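Undik Cell Check: Play Kitchen Station, Demonstration Collection
Site: Jarville
Task set: Odow, blocks and pot
Filled in by: Tetteh Kwofie
Shift: Monday, morning block

Mark each item OK, FIX or N/A. Put comments under the item, not on the back. An item marked FIX stops collection until it is closed or the shift lead signs for it.

Section 1. Before power

1.1 Floor line clear, no bags or chairs inside it. OK

1.2 Kitchen unit fixed to the bench, no movement when pushed by hand from the front. FIX, closed
Comment: Rear left bracket had worked loose again. Tightened both screws. The unit shifts a little every time someone leans on the counter to reset a block, and once it shifts, the day's episodes no longer line up with the earlier ones. Please reset from the side.

1.3 Arm base bolts at the paint marks. OK

1.4 Cables along the arm tied down, with slack at each joint. OK
Comment: The tie nearest the wrist is getting thin. Not a stop item. Spare ties are in the Texier drawer.

1.5 Emergency stop within reach of the operator's free hand. OK
Comment: Somebody had moved it behind the monitor. Moved it back.

Section 2. Power on, no task

2.1 Arm homes without contact. OK

2.2 Emergency stop pressed and released, arm holds position and does not drop. OK
Comment: Tested 2 times, once at home and once with the arm extended over the counter.

2.3 Gripper opens and closes fully, finger pads seated. OK
Comment: Right pad has a shiny patch. Swap it at the end of the month.

2.4 Speed limit set to the collection profile. OK
Comment: Was still on the replay profile from Friday's work. The profile name is on the top line of the operator screen. Read it before you touch the leader arm.

Section 3. Station layout

3.1 Pot on the left side of the cooktop, food item inside it. OK

3.2 Green block and yellow block present. No other loose objects on the cooktop. OK

3.3 Utensils hanging under the hood, both of them, heads down. OK
Comment: We don't use them in this task set, but they stay up. Taking them down changes the background for every episode after that.

3.4 Lighting at the marked setting, blinds down. OK

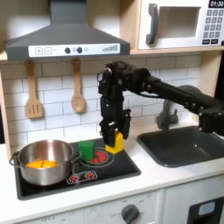

3.5 Start positions varied between episodes according to the sheet. FIX, closed
Comment: The first run of the morning had the green block starting in nearly the same spot every time. I understand why, it is quicker to reset. But the model learns the spot and stops looking for the block. I had the operator redo the batch using the position sheet. The old ones are tagged "narrow" and kept out of the training folder.

3.6 Clearance to faucet. OK with comment
Comment: The arm comes in from the right, over the sink, and the faucet is the tallest thing in its way on the counter. Keep the elbow high until the gripper is past it. If you feel the leader arm get heavy over the sink, stop and back out the way you came. Don't push through to save the episode.

Section 4. During collection

4.1 Operator seated, one person only inside the line during resets. OK

4.2 Arm paused before any hand goes in. FIX, open
Comment: I saw two resets done with the arm live and parked over the counter. The arm was still, but a bump on the leader would have moved it. The pause pedal goes down first, the light changes, then you reach in. I have talked to both operators. This stays open until I have watched a full session without it happening.

4.3 Blocks gripped on flat faces, not corners. OK
Comment: Corner grips slip and the block gets thrown. If you take a corner grip by mistake, set the block down and regrip. Keep recording while you do it. A clean regrip is a good example and we are short of them.

4.4 Downward force near the cooktop within limit. OK
Comment: Lower slowly for the last part and open the fingers when the block touches. Pressing it into the panel trips the wrist limit and ends the episode.

4.5 Episode length under the cap of 30 seconds. OK
Comment: Most are well inside. Long ones are usually an operator hunting for the grip angle. Label those "slow" and leave them in.

4.6 Failed attempts labeled as failed, not deleted. FIX, closed
Comment: There were gaps in the episode numbers. The operator had been deleting drops because they looked bad. We want them, with the right label. Restored from the bin on the recording machine.

4.7 Operator break taken every 30 minutes. OK
Comment: Wrist soreness reported by one operator in February, none since. Chair height is on the card taped to the bench.

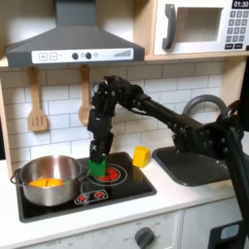 Section 5. Data checks

5.1 Free disk space checked before the session. OK

5.2 All camera streams recording and in step with the joint log. OK
Comment: Checked by tapping the counter and comparing the spike with the video.

5.3 Instruction text matches what was done. FIX, closed
Comment: Several episodes had the text for the green block on a yellow block pick. This is the worst kind of mistake in the set because nothing crashes and it all looks fine on playback. Read the prompt out loud before each start. It feels silly for the first ten minutes and then you stop noticing.

5.4 Session count against plan. OK
Comment: Plan for this task set is up to 600 episodes. Don't rush the last ones to reach it. Short is fine.

5.5 No faces or badges in the recorded views. OK

Section 6. Shutdown

6.1 Gripper empty before parking. OK

6.2 Arm parked at home, power off at the wall switch. OK

6.3 Blocks wiped and counted back into the tray. OK
Comment: The yellow one is picking up gray marks from the pads. Replace it if the marks don't wipe off.

6.4 Upload started and checked from the other machine. OK

Open items carried to next shift
4.2 Pause before reaching in. Owner: Kwofie.
1.4 Wrist cable tie, replace when convenient.
2.3 Right finger pad, swap at end of month.

Signed: T. Kwofie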